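Practical Housekeeping for Shared Workrooms
Handout 3: Floors, Feet and Cords
Clodagh Dolan, Skevik Evening Courses

Welcome back, everyone, and thank you for the lovely pile of homework sketches from last time. I have read every one of them and will hand them back at the break. Several of you drew your own workroom with the shelves in great detail and the floor left as a blank rectangle, and that is how I used to draw mine too, so I thought we would spend this session looking down.

Start with the floor itself. A plain gray floor is easy to live with, but it is also very good at hiding a gray cord, a gray washer or a puddle. Before you sweep, walk the room slowly with the lights on, and then crouch by the door and look across it (my knees complain, but you do see much more from down there). Sweep toward the door, and pull out whatever can be pulled out.

Next, what we wear. Asuka Sugawara asked whether clogs are all right in a workroom, and I promised her a proper answer. The soft perforated kind are comfortable, they rinse clean in a minute, and I wear them at home for hours. But the holes let in anything you spill, and the heel slides about if there is no strap. For sitting work and light tidying I have no quarrel with them. For lifting, or for anything sharp or hot, please change into closed shoes. Keep a pair in room 2709 if you have the space in your cubby.

Cords are the part I could talk about all evening. Most of the stumbles I hear of involve a cord that was only going to be there for a minute! Run them along the wall where you can. If one has to come out to where a person is sitting, keep the slack on the side they won't step down on when they stand up.
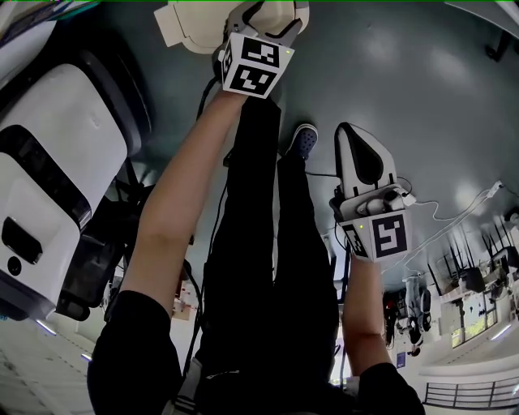 Color helps as well. A white cord on a gray floor gets noticed, while a thin black one next to black pants and a dark shoe is easy to lose, so give the dark ones a wrap of bright tape near the plug. Small plugs and adapters like to wander too, and I keep a shallow tray for them by the outlet.

For next time: redraw your room with the floor filled in, cords and all, and mark the path you walk most often. Pencil is fine. Bring your closed shoes.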